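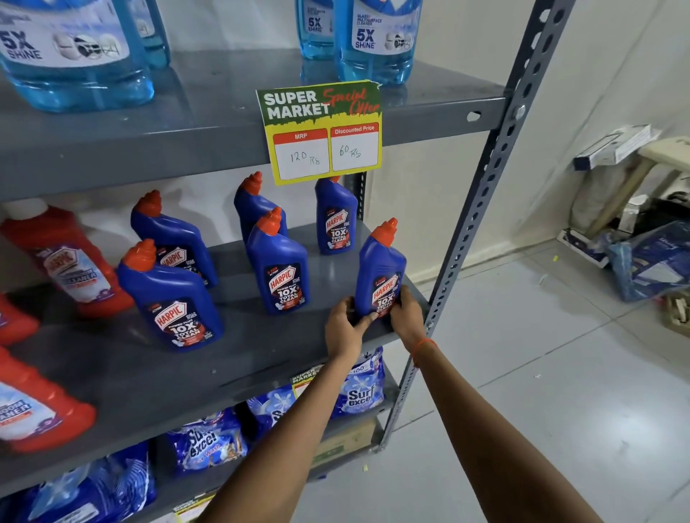 Is the Lelska shelf restocking kit worth it for a small store?
Posted by Princess Yap, Apr 30, 2022

Hi all! I help run a little grocery and we've been offered the Lelska kit (one arm, one camera, setup visit included) for 985 dollars a month. My worry is the cleaning aisle – toilet cleaner bottles with those angled nozzles, standing close together on metal shelves. Has anyone tried it on that sort of thing?

Rafail Nikolaidis
We had the trial in January and I liked it more than I expected to, I must say. Angled necks were the slow part. Ours wanted to take every bottle by the cap, and the Lelska people had to come back and teach it to hold the body, 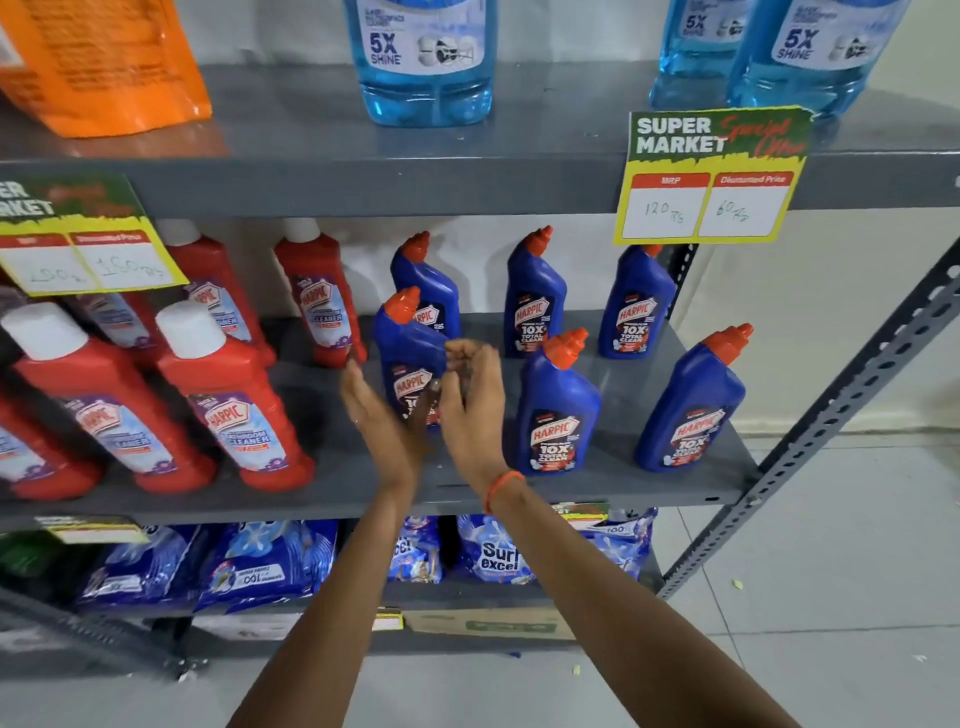 with the fingers closed around it and a bit of space left for the neighbors. After that it did fine – give it 2 weeks before you judge it.

Smaranda Pascu
too expensive, ask for the 4 month rate

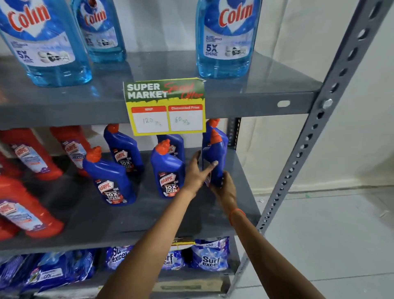

Does the monthly price cover the follow-up visits?
The first one is covered, and any after that are billed separately, so do get that in writing before you sign.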